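Sunday, toy bench, started after coffee

Finally got to the toy bin today, which Orysia has been asking me to do ever since the Veltero shelf got so full that the door wouldn't shut. The idea is still the one we scribbled on the whiteboard in December: everything lives in one bin on the green table, and it gets sorted into the colored boxes with the round holes, yellow, blue and pink. Balls to one, hard toys to another, soft things to the third. I keep changing my mind about which is which, so I'm writing it in pencil for now!

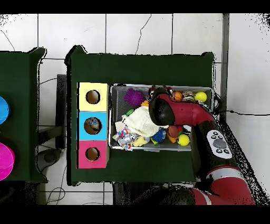
Toy bin and the three boxes, green table.

The balls are easy and I could happily sort balls all day. Cloth is the trouble. A towel spreads itself over everything, and you can't tell what's under it until you lift it (and then half the bin wants to come along). Gediminas Ķēniņš thinks the towels and blankets should come out first and be folded on the side. I lean toward leaving them in, because a real toy bin at home always has a blanket in it, at least mine did.

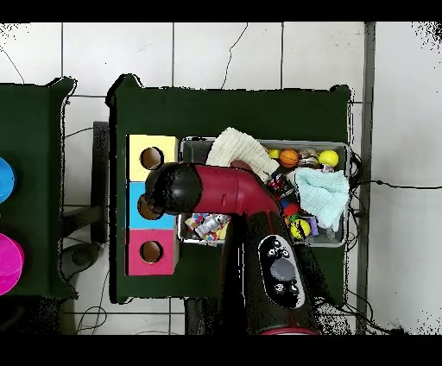

We also had a long and friendly argument over the football, which he calls a ball and I call a nuisance. It goes with the balls for now. Plush goes with the cloth, and anything with a hard shell goes with the hard toys, even the silver robot that Orysia is so fond of.

The stock list from Brornau says 122 pieces for the whole cupboard, and 5 of those are marked "misc," bless them. I'll go through it properly with a fresh pencil.

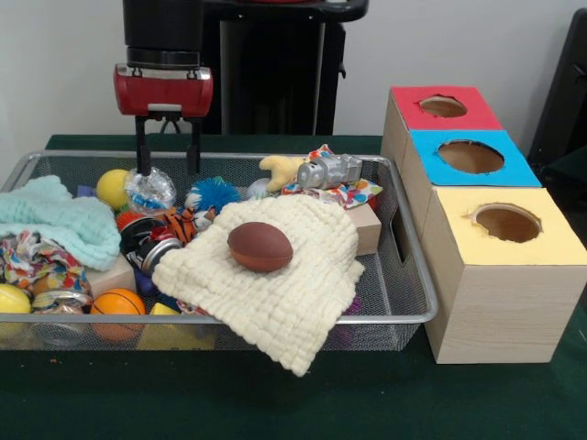 Do the boxes need lids?
Only for storage. While we're sorting, the round holes are opening enough, and lids would be one more thing to lose behind the cupboard.

Still to do: ask Poltarard for spare cardboard, wash the towels, and settle the football question with Gediminas.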